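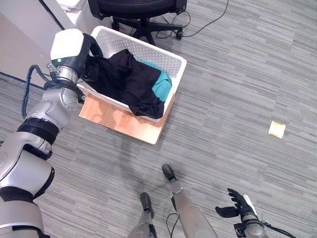 White rectangular laundry basket with perforated sides, on a wooden board over carpet tile.

Product Review: Condstead Rectangular Laundry Basket
Reviewed by Tayla Halliday, Household Goods Desk, Whitcombe Consumer Office

The Condstead is a one-piece plastic laundry basket sold for general household use. The Whitcombe office purchased its review units at retail in August and placed them in ordinary service for five weeks. Two other baskets, the Brasari Oval and the Brendex Folding, were used over the same period for comparison. No manufacturer was informed of the review.

Construction

The basket is molded in white plastic, with a grid of small holes across the sides. Small holes have an advantage over the wide slots found on the Brasari: socks and drawstrings do not work their way through during carrying. Lint does collect in them, however, and a soft brush was needed to clear it. A cloth alone left a gray line along the lower rows.

The rim proved the strongest part of the design. It remained straight when the basket was lifted by one side, including with a full load of towels. The Brendex bent noticeably under the same handling. Reviewers did find the edge of the rim slightly sharp on the underside, where a faint molding seam had been left untrimmed. This was present on both units purchased.

Use on different floors

On hard floors the base slides easily when pushed with a foot. Carpet tile is a different matter. The base drags against the pile, and a heavily loaded basket tends to tip forward when pulled. Households with carpet may wish to set the basket on a flat board, as was done for part of this review. The board also keeps damp items from resting close to the carpet, as the holes allow moisture to pass freely.

Capacity

The rectangular shape makes good use of corners and fits squarely against a wall or beneath a shelf. A week of clothing for two adults filled the basket to just under the rim. Bulky garments, such as sweatshirts and heavy black work trousers, are inclined to hang over the front if they are not folded first. Readers who sort darks from colors before washing should plan on two baskets, as the Condstead has no divider and none is offered as an accessory.

Carrying and storage

Ngaio Katene, who carried out the stair trials, rated the basket comfortable on one flight and tiring on three. The straight sides do not rest against the hip as the curved side of the Brasari does. Empty units nest well, although two baskets pressed firmly together required some effort to separate.

Reader survey

The office received 523 replies to its laundry questionnaire, of which 381 came from households that keep at least one rigid basket in regular use. The most frequent complaint was cracking at the handles. No cracking was observed on the Condstead during the review period, but five weeks is too short to establish long-term durability.

Assessment

The Condstead is recommended for homes with limited floor space and short carrying distances. The Brasari remains the better choice for stairs. The Brendex is suggested only where a basket must be folded away between uses.

Rating: 4 out of 5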